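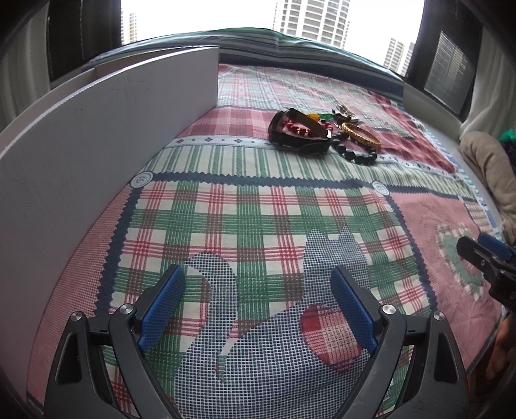 3.2 Household textiles and the question of repair

The second part of the survey dealt with bedding. Households in Sundville and Grustemlow were asked which covers they kept in use, how they had come by them, and what they did when a seam or panel gave way. Of the 600 forms sent out, 342 came back complete enough to use. Forms that gave no answer on repair were kept for the ownership tables but left out of Table 4.

Bed covers were kept longer than any other item on the list, including curtains and table linen. Many respondents could name the person who had given them the cover but not the year. We therefore grouped ownership into broad bands and did not try to work out an exact age. Where two members of a household gave different answers, the longer period was used.

Patchwork covers raised a problem of definition. In the pilot, the word "patchwork" was taken by some people to mean only a cover pieced by hand from scraps. Others used it for any cover with a panelled pattern, whether sewn or printed. Kudo had met the same difficulty in her interviews at Furukawa and settled it by asking people to sort fabric samples. We had no means of doing this by post, so the final form used the wording "made up of, or patterned as, separate panels". Figure 2 shows a cover that falls under this wording, with plaid panels, dividing bands and a heart motif.
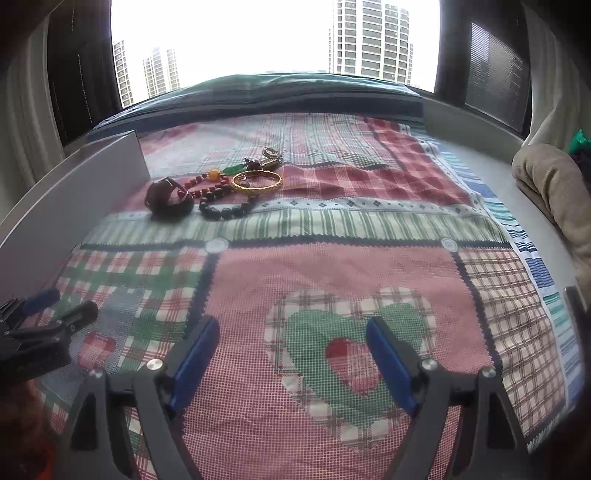 Figure 2. Patchwork quilt spread over a bed.

Repair was less common than we had expected from the earlier work on clothing. Respondents who mended shirts and trousers as a matter of course often left a split seam in a bed cover alone, or turned the cover so that the damage lay at the foot. The reason most often written in the margin was size. A double cover is hard to get under the arm of a domestic machine, and hand sewing was thought too slow. Several people said they were waiting for a relative to visit who would do it.

The two towns differed here. In Grustemlow the Sterkia workshop takes in large items and has a long table on which they can be laid flat, and respondents there named it often. Sundville has had nothing similar since its market hall closed. The distance between the towns is 60 kilometres, and no Sundville household reported sending a cover that far. We return to the matter of access in section 4.

Washing was asked about in a separate question. The answers were too uneven to tabulate, as some people gave a number of washes in a year and others wrote only "when needed" or "in April".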